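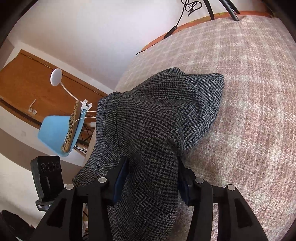

Section 3. Folding a lined coat on the bed

Most folding instructions assume a table. Few people have a table long enough for a coat, and the ones who do usually have dinner on it, so this section of the Gukulwood garment storage guide uses the bed. Leave the blanket on if it lies flat. A fuzzy plaid blanket like the pink and cream one holds a coat in place better than a slick bedspread will, though it hides stray buttons and sheds on dark cloth. A houndstooth coat that has been dropped in a heap, with one corner up and a deep crease down one side, is a normal starting point. You do not need to iron it first, whatever the label on your hanger set says.

Before you start

Check the pockets. Check them again if the coat was last worn in the spring. Brush the outside with a clothes brush or a dry, clean hand towel. Sticky rollers work, but on a loose weave they can pull up as much wool as lint, and we have stopped recommending them.

If the coat has a stain, deal with that before anything else. No storage bag, ours included, will make a stain better by June.

Note: The Brannigan folding board sold with some kits is sized for shirts. It can be used for a coat if you are stubborn about it, but the shoulders will hang over on both sides and you will end up refolding them by hand. Leave it in the box.

3.1 Laying out

1. Pick the coat up by the shoulders and give it 2 firm shakes. More than that mostly moves dust onto the bedding.

2. Lay it face down with the collar toward the head of the bed. Smooth it from the center seam outward with flat hands. Small broken checks are handy at this stage. Where the rows of the pattern bend, there is cloth bunched underneath.

3. Turn back any corner that has folded under itself. Look at the hem first, then the front edges. A corner left under for a season may need steam to come out.

4. Lift out deep creases instead of pressing down on them. Slide one hand under the coat, raise the cloth, and let it drop.

Caution: Do not pull a lined coat straight by the hem. The lining and the outer cloth can stretch by different amounts, and the stitching between them takes the strain.

3.2 Folding

5. Fold one side in toward the center, sleeve and all. Lay the sleeve straight down the back. Repeat on the other side. Ignore diagrams that show the sleeves crossed in an X, which puts 3 or more layers in one spot and leaves a ridge.

6. Bring the hem up toward the collar in one loose fold. A long coat may need a second fold. Roll a towel and place it inside each bend if you want softer creases. We were doubtful about this tip, and on thin jackets it seems to do very little. On thick wool it is worth the towel.

7. Check tabs and straps. A tab with a button should lie flat on top of the stack, with the button facing up. Pocket flaps should be smoothed down before the next layer goes over them. If a dark lining shows along one side, tuck it in or leave it. It makes no difference to the coat.
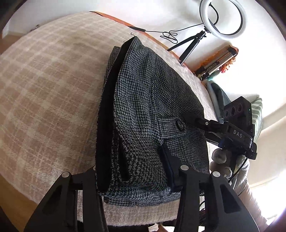 8. Press the stack gently with both palms to let the air out. Wool will bulge back up, and a rounded stack is fine. If it springs fully open, the last fold was too tight.

3.3 Bagging

9. Slide the folded coat into a Cloltesel breathable bag, collar end first. Support it from below with your forearm. Close the zipper slowly and keep the lining clear of the teeth.

10. Store it on top of other items. The bag is tested with a load of 200 ounces, but that figure tells you when the seams give, and the coat will have been flattened well before then.

Caution: Vacuum bags are not recommended for lined wool. They do save space. They also set every crease you did not notice in step 4.

About cedar and sachets

Plurkgate cedar blocks are included in some sets. They smell pleasant. We would not rely on them alone against moths, and clean cloth in a closed bag does more of the work. Keep the blocks from touching the wool directly.

Note: The zipper is rated for 2,000 openings. Keep the receipt anyway.

Section revised Friday, August 6, 2021. For knitwear, see Section 4.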